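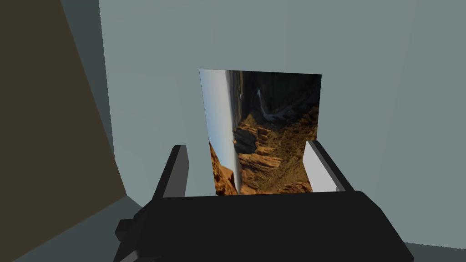

Gripping thin, flat things: tips for the home workshop

Sheets, panels and picture boards are the hardest shapes for a two-finger gripper. These notes come from comparing the Zidis and Lenia grippers in simulation before buying either.

Where to hold it

Take a panel by its two side edges, near the lower half, with the bottom edge just above the gripper body. Held higher, the panel swings when the arm stops. Held by one corner, it turns.

Pads

Use pale pads on black fingers. The edge of the pad is easy to find on screen, and you can check how much of the panel it overlaps. Soft pads hold card better but leave marks on gloss prints.

Closing speed

Start slow. The Lenia goes from 1 to 200 on its speed setting and I keep it at 6 for anything that bends. The Zidis has only 3 speeds. Use the lowest.

Test panels

Put a photograph on the panel, with plenty of colour and one straight line in it. A canyon view with a clear horizon does well. If the horizon runs up and down, the panel is sideways, and you can read that off without opening the log. Plain white panels tell you very little against a pale wall.

Background

Keep the walls plain and the light flat. Add clutter later, one item at a time.

Controller

The Marinescu controller works with both grippers. Save your settings before changing fingers or it goes back to the defaults. If it shows error 1335, reseat the finger cable and restart.

Spare pads

The shop in Stullville sells them in pairs. Next tips in November: picking up coins and washers.

Friday, September 7, 2018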